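The Breakfast Standard

By Cecilia Owusu
May 2026

18 shares
3 comments

The regulations of the Hedow Residence provide that breakfast shall be laid before the resident is called. They provide for the placing of the mat, the order of the cutlery, the distance of the tray from the plate, and the manner in which a departing resident may lodge an objection to any of these. They were drawn up in the time of the first Warden, Mr. Nartey, and had been amended only twice when Miss Stimetti was appointed Assistant for Tables.

She received her copy on the morning of her arrival, together with a key, a gray apron, and a form acknowledging receipt of the key and the apron. The regulations ran to 100 pages. She was asked to read them before noon.

"You will find that most of it concerns soup," said the Warden. "Soup was a difficulty here at one time."

The Warden in those days was Mrs. Serkix, who had held the post for 18 years and who signed every breakfast card herself. The card was a small printed sheet with a line for the bread, a line for the plate, a line for the cutlery, and a space at the bottom marked Remarks. In the whole of her service Mrs. Serkix had left the Remarks blank. It was understood among the staff that a remark would have to be answered, and that there was no procedure for the answer.

Miss Stimetti's first setting was for the resident in the east room, a retired surveyor of harbors who had been admitted in the winter and had not yet been seen to finish a meal. His file was brief. It recorded that he disliked porridge, that he had once been offered eggs, and that he had asked on 2 occasions whether breakfast might be "something one could look at." The kitchen had referred the question upward. It had been returned without comment.

She considered the file for some time. Then she went to the linen cupboard and passed over the plain mats, which were prescribed, and took out the dark one with the checked lines, which was permitted. She chose the plate with the two colors. She asked the baker for a bagel and for one of the glossy rolls with the divided top, and the baker, who was seldom asked for anything by name, gave her the best of the batch.
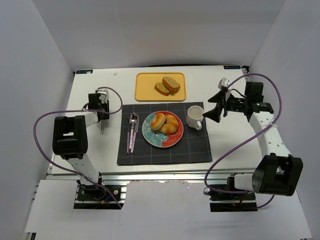
The east room setting: two-color plate on the checked mat, fork, spoon and knife to the left, bread on the yellow tray.

The Warden came to inspect it at the appointed hour. She stood with the card in her hand and read it against the table, as she always did, beginning at the left.

"The knife is with the fork," she said.

"Yes, Mrs. Serkix."

"And the spoon is between them."

"Section 3 allows the cutlery to be laid together where the resident has expressed no preference," said Miss Stimetti. "I could find no preference in the file."

The Warden turned to Section 3. It did allow it. She had administered the section since her appointment and could not recall that anyone had ever relied upon it. She made a small mark on the card and passed on to the bread.

"This is sliced."

"Two slices, Mrs. Serkix. On the tray. The bagel and the roll are on the plate."

"He has not asked for slices."

"He has not asked for anything that we have given him," said Miss Stimetti. She had not intended to say it in quite that way, and she looked down at the fork until the moment had gone by.

Mrs. Serkix did not reply. She was regarding the plate. It was an old one, bought before her time, and she had always thought the red half rather loud for the morning. Placed on the dark mat, with the roll upon it, it had the look of something seen from a boat — a headland, perhaps, with blue water to one side and white marks where the current ran. She was not a fanciful woman, and she did not enter the thought upon the card.

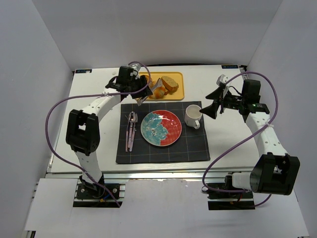
"You had better call him," she said.

The surveyor came in wearing his good jacket, as he did every day, and took his chair with the air of a man attending a hearing. He unfolded his napkin. He looked at the table, and then went on looking at it, and the two women withdrew to the distance set down in the regulations, where staff may observe a meal without appearing to attend it.

He moved the plate a little to the left. He moved it back. Then he laid one finger on the edge of the mat and followed a line of the pattern upward until it met another, and stopped there.

"Who drew this up?" he asked.

Miss Stimetti looked to the Warden. Questions from residents were ordinarily received in writing.

"The Assistant for Tables," said Mrs. Serkix.

"It has a grid," said the surveyor. "One can take a bearing from it." He indicated the bagel with his knife. "That would be the basin. A sound one, with deep water all around. I should put the light over there, on the roll, where the rock divides. I surveyed a place very like it when I was young. They gave us bread every morning, and it was not as good as this looks."

He broke off a piece of the roll and ate it. He ate the rest of it. He reached across to the tray for a slice, examined the specks in it closely, and asked whether there might be butter. The regulations made ample provision for butter, and it was fetched.

Afterward the Warden sat for a time in her office with the card before her. The line for the bread was in order. The line for the plate was in order. The cutlery was in order under Section 3. She signed her name in the usual place, blotted it, and was about to lay the card in the box when she drew it back and uncapped her pen again.

In the space marked Remarks she wrote, in her careful hand, "Eaten."

The card was sent up with the others. It came down again before supper with a slip attached, inquiring what action was proposed. Mrs. Serkix read the slip, folded it in half, and put it in the drawer with the spare keys. Then she rang for Miss Stimetti and asked what other plates there were in the cupboard.

2 comments awaiting approval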